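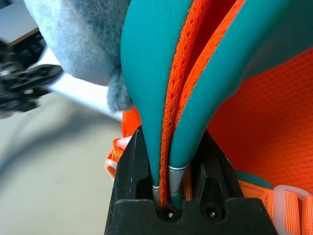
Where can I take a bag with a torn lining or a broken buckle in Pestden?

The mending room on Cilel Street accepts bags, straps and small fabric items from 6pm, and there is no need to book.

Pestden mending room opens for a second evening

The mending room on Cilel Street in Pestden is to open for a second evening each week after a busy spring. The room was set up for clothes, but more and more of what comes over the counter is bags, straps, covers and soft toys.

Tia Wainwright, who runs the room, said 174 items had been handed in by the end of May. Zips were the most common fault, followed by straps that had come away at the seam.

"People bring a coat and then ask if we do rucksacks," she said. "We do now. The machine we had at the start wouldn't go through webbing, so we had to send those home again. The one we bought in the winter goes through it well enough if you take it slowly."

A basic repair costs £5, which covers thread and up to half an hour at the table. Larger jobs, such as a full new lining, are priced when the item is handed in. Patches cut from the scrap box are free.

The scrap box has grown along with the repairs. Mesh, webbing and lining fabric are the things most often asked for and the hardest to keep in stock. Ms Wainwright would be glad of offcuts of any colour, as long as they are clean and longer than a hand. Very thin ribbon is no longer wanted – there are two drawers full of it already. 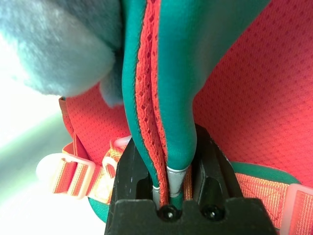 Teal-green fabric and red-orange mesh, with grey plush alongside.

The extra evening will be for bags and outdoor kit only. Hamisi Mwakyusa will take the sewing table. He worked for Després, the awning makers, until the firm moved away, and has been mending tents and covers at home since then.

He asked people to empty every pocket before they come. "Keys, sweets, bus tickets. I had a whole packet of tent pegs go under the needle," he said. "Also, bring the broken bit of the buckle if you still have it. I can match the width from that, and then it's a quick job."

Mesh pockets can usually be saved if the tear is away from the edge. Where the edge itself has frayed, he folds a strip of lining over it and stitches through all the layers. That takes longer and may mean leaving the bag behind until the following week.

Soft toys will still be taken at the ordinary session. Toys with batteries or sound boxes should have these removed first, or be shown to the small electrical bench at the back, which shares the room and has its own list.

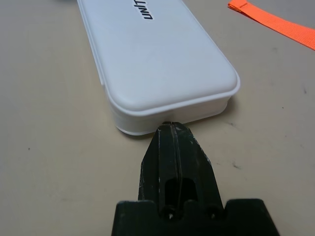

A white UNI-T case on the table, with orange webbing nearby.

The electrical bench is not changing its hours. It looks at lamps, radios and chargers, and has 18 jobs waiting. New items for the bench will be accepted again when the list is shorter, and a notice will go up in the window.

Anyone who has left something for repair is asked to collect it within a month of being told it is ready. Shelf space is short, and the front rail will be taken down to make way for a cutting table.

The room is next to the Flirier bakery, with the entrance at the side. There is one step at the door and a bell for anyone who needs a hand with it. Parking on Cilel Street is free after 6pm. Payment is by cash or card, and items are labelled with a name and phone number when they are handed in.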